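Quick one tonight, dinner's in the oven.

Finally finished Cakow. The whole thing, including the flooded mill, which I had been putting off since February because of the lever puzzle. You know the one. Two levers, a gate, and a guy yelling at you the entire time.

So. Some notes before I forget.

The lantern upgrade is worth it. 2000 coins feels like robbery when you first walk into Preler's shop but get it anyway. I held out until the third map and regretted every dark hallway. Sell the fishing gear if you have to, I never used it past the tutorial.

Don't fight Cleretti at the bridge. You can, and I did, and it took 80 arrows and most of an evening. Reward is a hat. Just go under the bridge and take the rope up the other side – she doesn't turn around.

The mill itself: left lever, wait for the water to drop, then right lever. If the gate sticks, reload. Danylo Onyshchenko mentioned this in the comments on my last post and I didnt believe him. Sorry Danylo. You were right about the save point too.

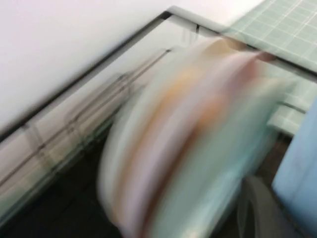
Last boss, Symonenko, is all about the second phase. First phase is just dodging, stay close to his left side and he whiffs nearly everything. Then he goes into the mirror room and it's reflections everywhere, and picking the real one out is like trying to make sense of those dark smeary lines in the glass up there, all doubled up and slanting the same way. My trick was to ignore the shapes and listen for the footsteps. Headphones on, music off. Took him down with 200 health left and no potions, hands shaking.

Ending was fine. Kind of short? The boat bit was nice. I wanted to know what happened to the sister and they just sort of leave it.

Going back in for the bell collectibles next, missing a few from teh orchard. If anyone knows how to get the one on the roof without the double jump, tell me – I've fallen off that thing so many times.

Ok timer's going.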